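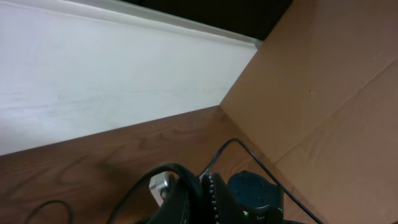
제3강 경질 바닥의 박리와 재도포

건물위생관리 실무 강의 노트, 2014년 11월 개정

지난 강의에서는 세제의 산성, 중성, 알칼리성 구분과 일상 세정을 다루었다. 이번에는 비닐계 타일 바닥에서 묵은 광택제를 벗기고 새로 바르는 작업을 본다. 석재 연마와 원목 마루는 다음 강의에 있으므로 이 노트의 방법을 그대로 옮겨 쓰지 말 것.

1. 박리가 필요한 시점

바닥 광택제는 소모되는 층이다. 사람이 많이 다니는 통로에서는 가운데가 먼저 닳고 벽 쪽에는 계속 덧발라져 두꺼워진다. 그래서 오래 관리한 바닥은 통로는 흐리고 가장자리는 누렇게 보인다. 이 상태에서 전체에 한 번 더 바르면 가장자리의 변색이 층 안에 갇힌다.

판단은 눈으로만 하지 않는다. 구석 한 곳을 골라 희석한 박리제를 조금 떨어뜨리고 잠시 둔 뒤 플라스틱 주걱으로 밀어 본다. 희고 끈적한 것이 두껍게 밀려 나오면 전면 박리 대상이다. 얇게 나오고 색이 맑으면 표면 세정 후 덧바르기로 충분한 경우가 많다. 시험한 자리는 물로 헹구고 도면에 표시해 둔다.

2. 사전 조사

현장에 가면 먼저 바닥재를 확인한다. 리놀륨은 강한 알칼리에 변색될 수 있고, 공장에서 표면 처리를 마친 무광택제 타일은 애초에 벗길 층이 없다. 건물주가 바닥재 이름을 모르는 일은 흔하다. 준공 서류가 없으면 남은 여분 타일의 뒷면을 본다.

조사표에 적을 항목은 다음과 같다.
바닥재의 종류와 시공 연도
이전에 쓴 광택제의 상품명
들뜬 타일, 벌어진 이음매, 금이 간 곳
급수와 배수 위치, 콘센트 위치와 차단기 용량
옮길 수 없는 가구와 설비
작업 가능한 시간대와 출입 통제 방법

이음매가 벌어진 바닥에서는 물을 많이 쓰는 작업을 미룬다. 물이 접착층으로 들어가면 타일이 뜨고, 그 책임은 대개 청소업체로 온다. 보수가 먼저라는 점을 견적서에 글로 남긴다.

3. 희석과 도포

실습에서는 박리제로 Edetti를 쓴다. 희석 비율은 용기 라벨을 따르고, 물을 먼저 받은 다음 원액을 넣는다. 반대로 하면 거품이 넘치고 원액이 튄다. 뜨거운 물은 쓰지 않는다. 냄새가 심해지고 용액이 빨리 말라 반응 시간이 짧아진다.

용액은 대걸레로 넉넉하게 편다. 걸레를 짜지 않고 놓듯이 바른다고 생각하면 된다. 벽 쪽부터 바르고 가운데로 나온다. 가장자리가 두꺼우므로 반응 시간을 더 주기 위해서다. 한 번에 바르는 구역은 오수까지 걷어낼 수 있는 넓이로 잡는다. 초보자의 실수는 대부분 여기서 나온다. 넓게 발라 놓고 기계를 돌리는 동안 뒤쪽이 마르면 녹았던 광택제가 다시 굳어 처음보다 떼기 어렵다. 말라 가는 곳이 보이면 기계를 멈추고 용액을 더 뿌린다.

반응이 끝나면 저속 마루광택기에 박리용 패드를 끼워 돌린다. 기계가 닿지 않는 모서리와 문틀 아래는 손패드로 한다. 작업 중 전원선은 항상 작업자 뒤쪽, 젖지 않은 바닥에 두고 어깨에 한 번 걸쳐 잡는다. 차단기가 한 번이라도 떨어지면 다시 올리기 전에 원인을 찾는다. 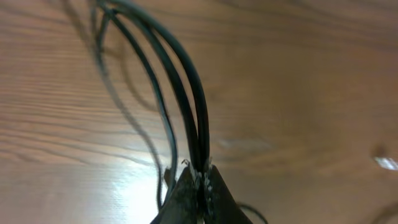 라메시 판트(Ramesh Pant)는 이 단계에서 기계를 서둘러 밀지 말라고 했다. 그의 말을 그대로 옮기면 "패드가 광택제를 벗기는 것이 아니고 약품이 벗긴다. 패드는 녹은 것을 흩어 놓을 뿐이다. 힘이 들어가면 약품 시간이 모자란 것이니 기계를 세우고 기다려라"였다. 수강생 가운데 패드를 더 거친 것으로 바꾸자는 의견이 있었는데, 판트는 타일 표면에 난 원형 자국은 새로 발라도 비친다며 반대했다.

4. 오수 회수와 헹굼

녹은 광택제가 섞인 오수는 습식 진공기로 바로 빨아들인다. 양동이와 밀대만으로도 가능하지만 시간이 오래 걸리고 이음매에 찌꺼기가 남는다. 회수한 오수는 우수관에 버리지 않는다. 처리 방법은 지자체와 건물마다 다르므로 사전 조사 때 확인해 둔다.

헹굼은 맑은 물로 2회 한다. 알칼리가 남으면 새 광택제가 하얗게 뜨거나 가루처럼 일어난다. 마지막 헹굼 뒤에는 바닥 여러 곳에 시험지를 대 보고 중성인지 확인한다. 손으로 만져 미끄러우면 시험지를 볼 것도 없이 다시 헹군다.

5. 광택제 도포

바닥이 완전히 마른 뒤 시작한다. 이음매 안쪽은 표면보다 늦게 마른다. 송풍기는 헹굼 뒤 건조에는 써도 되지만 갓 바른 광택제에 직접 바람을 대면 표면만 먼저 굳어 얼룩이 진다.

도포용 걸레는 새것이나 도포 전용을 쓴다. 박리에 쓴 걸레는 빨았더라도 섞어 쓰지 않는다. 얇게 3회 바르고, 각 층 사이에 40분을 둔다. 습한 날은 더 기다린다. 손등을 대어 끈적임이 없을 때 다음 층으로 간다. 첫 층은 벽 끝까지 바르고, 그다음부터는 벽에서 타일 반 장 정도를 띄운다. 가장자리가 두꺼워지는 문제를 이때 줄일 수 있다.

6. 현장 사례: Pálfi 사무동 1층 복도

지난 5월에 Stalness가 맡은 현장이다. 바닥 면적 269㎡, 비닐계 타일, 이전 관리 기록 없음. 시험 박리에서 서로 다른 광택제가 겹쳐 있는 것이 확인되었고, 아래층은 일반 희석액에 거의 반응하지 않았다. 현장 책임자 로잘리아 올라(Rozália Oláh)는 농도를 올리는 대신 구역을 더 작게 나누고 같은 용액을 두 번 적용했다. 작업은 예정보다 하룻밤 길어졌다.

견적 단계에서 시험 박리를 한 곳만 한 것이 문제였다. 승강기 앞은 층이 얇았고 복도 끝은 두꺼웠는데, 시험은 승강기 앞에서만 했다. 이후 Putness 창고 사무실 견적에서는 통로, 벽 쪽, 출입구를 따로 시험했다.

7. 안전과 보호구

장갑은 팔꿈치 가까이 올라오는 내화학성 제품, 신발은 박리 작업용 미끄럼 방지화를 쓴다. 박리제가 깔린 바닥은 물만 있는 바닥보다 훨씬 미끄럽다. 보안경은 원액을 따를 때부터 벗지 않는다. 출입구마다 표지판을 세우고, 통제선 밖에서 들어오려는 사람을 막을 담당을 정한다.

눈에 들어가면 즉시 흐르는 물로 씻고 라벨을 가지고 병원에 간다. 세제를 다른 병에 옮겨 담을 때는 반드시 제품명과 희석 비율을 적어 붙인다. 염소계 표백제와 다른 세제를 섞는 것은 어떤 경우에도 금지한다.

과제

각자 관리하는 바닥 한 곳을 골라 위의 조사표를 작성해 온다. 시험 박리는 건물 측의 허락을 받은 경우에만 하고, 허락이 없으면 변색 위치를 도면에 표시하는 것으로 대신한다. 다음 시간에는 석재 바닥의 산 손상과 연마를 다룬다. 작업복과 무릎 보호대를 지참할 것.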